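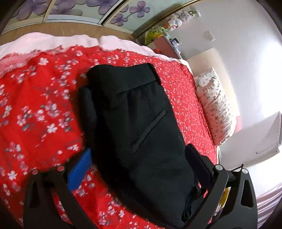 Endang Ngui rents out hand-held grippers. Her company, Skistuvent, sends them to people who record household work for robot training, and its kit, the Grosia, went on offer in June. She runs the business with Dimas Saragih, who handles repairs and most of the customer calls.

"We started with folding because that is what customers asked for," Ngui said. "Trousers, jackets, towels. You do it on your own bed, with your own clothes."

The Grosia has two fingers with replaceable grip pads and a camera. It costs $620 to buy. Renters get it for 10 days at a time, and Ngui said most of them extend once.

Saragih said dark clothing causes the most questions. "Black on black is hard. You have a black finger and a black pair of pants, and when you review the recording you can't tell where one stops. So we put a blue pad on one side. It helps a little - it doesn't fix it."

He tells new users to leave the room the way it is. Some of them clear off every shelf before they begin, and he would prefer they didn't bother. Buyers of the recordings want bedrooms that people sleep in.

Comfort is the main complaint. The first version was heavy at the front, and users stopped after half an hour with sore wrists. Skistuvent moved the weight back toward the handle. "It's better," Ngui said. "I still wouldn't do a full afternoon with it."

The cable is another sore point. Saragih has replaced 8 of them since the launch, all bent at the same spot near the finger. A new clip is being made by Boateng, the shop that also supplies the pads.

Skistuvent's largest order so far came from Skilton, a laundry equipment firm that wanted 1,002 recordings of garments being folded on beds and tables. Saragih checked the files himself and sent a batch back because the users had folded too fast.

Asked whether a person can learn the tool from the printed guide alone, Ngui said probably not. "Call us first. Dimas picks up."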